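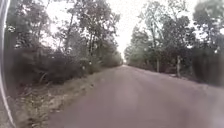
Predside

Predside is a small package for finding the drivable edge of roads that have no painted lines. It takes a single forward camera stream and gives back a left edge, a right edge and a confidence score for each. The Lusine path follower reads these directly, but any planner that accepts a polyline in the vehicle frame will do.

What is in this release

- the edge model, with weights
- a runtime node and its settings file
- 3,094 labelled stills from 31 drives on the Jollville roads
- replay and scoring scripts

Labels

Each still has two hand-drawn lines, one per side, placed where the paved surface stops. Grass, leaf litter and bare earth count as verge even when a wheel could cross them. Where the boundary is too soft to place, the line is marked "loose" and the scorer allows a wider margin. Blurred stills were kept and labelled in the same way as the sharp ones.

Running it

Set the camera height and pitch in settings.yaml before anything else. The body mask is stored separately, as mask.png, and needs redrawing if you move the camera. Then start the node and replay a drive:

predside run --config settings.yaml
predside replay --drive 14

The replay tool stops after 1,000 stills unless you pass --all.

Known problems

- Pale, overcast sky between tree canopies is sometimes taken for road near the vanishing point. Limiting the look-ahead distance helps.
- Confidence on the left side reads too high where the verge is dry and close in tone to the road.
- Junctions are not handled. The Huamán branch has a first attempt, not yet merged.

Version 2 of the label format cannot be read by older scripts. Run predside convert on any files you made before March.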